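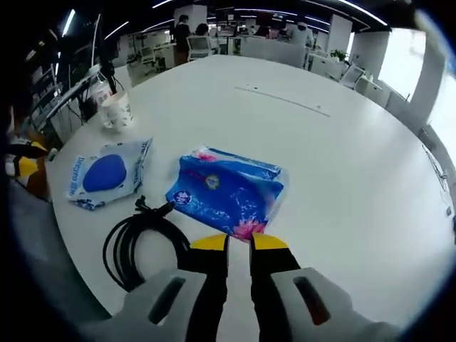 How does a robot know what to pick up?

When you want a tissue, you look, you reach and you take it. You do not think much about it. A robot needs a program for each of these parts, and the programs must talk to each other.

The first part is called perception. A camera gives the computer only many small dots of colour. The program must find out which dots belong together. A shiny plastic wrapper is difficult, because the light makes white stripes on it. A cable is also difficult – it has a different shape every time.

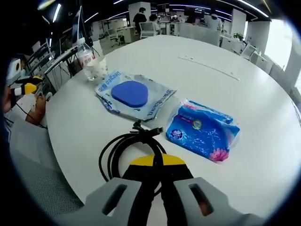
Can a robot learn by watching people?

It can learn a lot this way. Software like Goludano compares what the camera saw with how the hand moved, and it looks for a pattern. Ah-rin Jeon, a programmer at Matodeo, gave it 2075 short recordings, and 18 of them were only about cups.

The next part is planning. The program chooses a path for the gripper, so that it does not hit a bottle or a cup on the way. Then comes control. Control tells the motors how fast to go and how hard to squeeze. It checks again and again, about 51 times in one second!
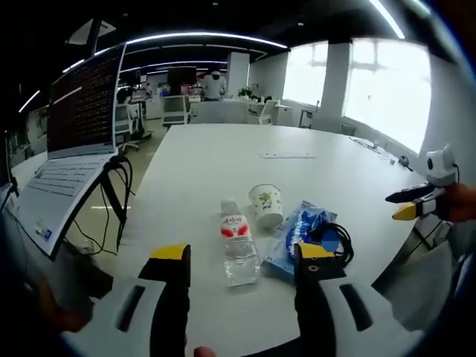

Try it at home

Put a spoon and a sock on the table. Close your eyes and ask a friend to guide your hand with words only. Your friend is the planner, and you are the motors.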